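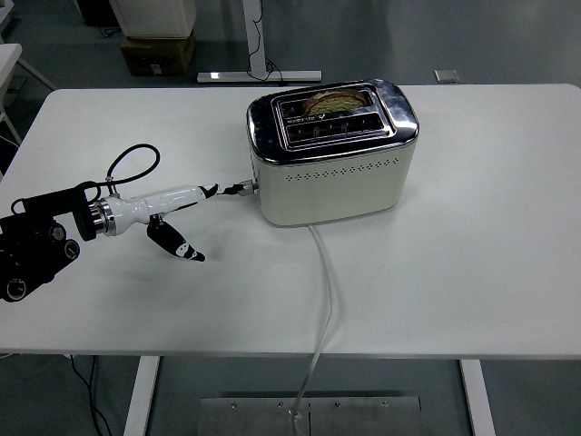 A reader at Geum School wrote to ask why bread turns brown in a toaster but stays pale in a warm bag, and whether the color is a kind of burning. It is a fair question, and the answer starts with the wires.

How a toaster makes heat

A toaster has thin wires inside each slot. They are made of a metal that does not let electricity through easily. When electricity is pushed through them anyway, they get hot and glow orange. This is called resistance. The power cord uses a different metal, copper, which carries electricity easily and stays cool.

The hot wires send out infrared radiation. Your eyes cannot see it, but your skin feels it as warmth. It crosses the small gap between the wires and the bread and is absorbed by the surface of the slice. Metal guides hold the slice upright, so that both faces get a similar amount of heat.

Why bread changes color

Bread contains water, starch, sugars and proteins. First, the water near the surface turns to steam and leaves. The surface becomes dry and crisp. Once it is hot enough, the sugars and parts of the proteins join together and form new brown substances. Scientists call this the Maillard reaction. It also makes the smell of toast.

Burning comes later. If heating goes on too long, the surface breaks down into carbon, which is black and bitter. Bread in a warm bag never gets hot enough for either change.

What the lever does

On many toasters, pushing the lever down does 2 jobs. It lowers a small rack that carries the bread, and it closes a switch. An electromagnet then holds the rack in place. When the timer ends, the magnet turns off and a spring lifts the rack.

Words to know

Element: the part that gets hot.
Infrared: heat that travels as invisible light.
Crumb: the soft inside part of bread.

Safety

Never put a fork, a knife or your fingers into a slot. If toast is stuck, switch off the toaster and ask an adult to unplug it. Wait until it is cool before anyone touches the bread. Keep the cord away from water.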